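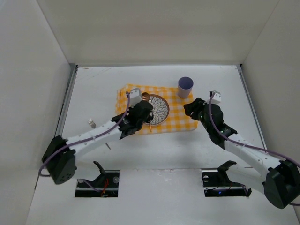 Llanos is a small inhabited island in the southern part of Lake Plitov. It is the largest of the three islands in the lake and the only one with a permanent settlement. The village, also called Llanos, had 201 residents at the last count. Most visitors come on day trips from the lakeside town of Dresness, which lies opposite the island on the western shore.

Geography

The island is long and narrow, with its highest ground at the northern end. The east side is steep and wooded and has no landing places. The west side slopes gently to the water, and the village, the harbor and nearly all of the farmland are found there. A single paved lane runs the length of the island from the harbor to the old priory. Private cars are not allowed, apart from a few farm vehicles.

The two smaller islands, Kemham and Little Kemham, lie to the north. Kemham is a bird reserve and is closed to visitors from February until the end of the nesting season. Little Kemham is privately owned.

History

The first written mention of Llanos dates from 1381, when a deed gave the island to a group of monks. They built the priory and planted the first pear orchards on the western slope. The priory closed two centuries later and its land was split among tenant families, several of whom moved over from Dresness. The pattern of narrow walled plots behind the village dates from this division.

Fishing was the main source of income until the lake steamers began calling. A stone pier was built for them and later made longer. The Harbor Hotel opened next to it and brought in the first overnight guests. The hotel building still stands but is now divided into apartments, and the ground floor is used as a ticket office and waiting room.

The local historian Arnulfo Escobar collected the island's boat registers and parish records in his book The Lake Islands of Plitov, still the main printed source on the subject.

Places of interest

The priory church is at the north end of the lane. Its nave has lost its roof, but the chapel on the south side is intact and is open during daylight hours. Part of a painted ceiling survives inside. The walled garden next to the church was replanted from an old plan and holds pears, quince and medlar.

The Boat House Museum, near the harbor, shows fishing boats and nets, along with the bell of the steamer Dresness. A separate room covers the housekeeping and table linen of the old hotel.
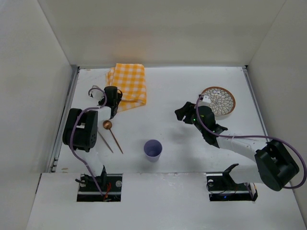 Folded yellow-and-white checkered cloth.

A footpath leaves the lane behind the museum and follows the western shore. It is level as far as the swimming beach, then climbs over rough ground to meet the lane again at the priory. Good shoes are needed for the second part.

Getting there

Ferries run all year from the town pier in Dresness. There are frequent sailings in summer and a reduced service in winter, when boats may be canceled in high winds. Bicycles are carried if there is room. Tickets are sold at the pier and on board, and a lake pass covers the crossing in both directions. The last boat back leaves earlier on public holidays.

Visitor facilities

The village has one grocery store, a bakery and two restaurants. The restaurant on the pier serves lake fish and closes in winter. Lodging is limited to two guesthouses and a few rented rooms, which fill early for the pear fair. Camping is not permitted anywhere on the island. There is no bank or cash machine, and public restrooms are at the harbor only.

Events

The pear fair takes place each fall in the priory garden, with fruit and preserves for sale and a rowing race from the pier to Kemham and back. Entry to the fair is limited to 1000 people a day, and tickets are sold together with the ferry crossing.

See also

Lake Plitov
Dresness
Kemham bird reserve

Page last edited July 6, 2025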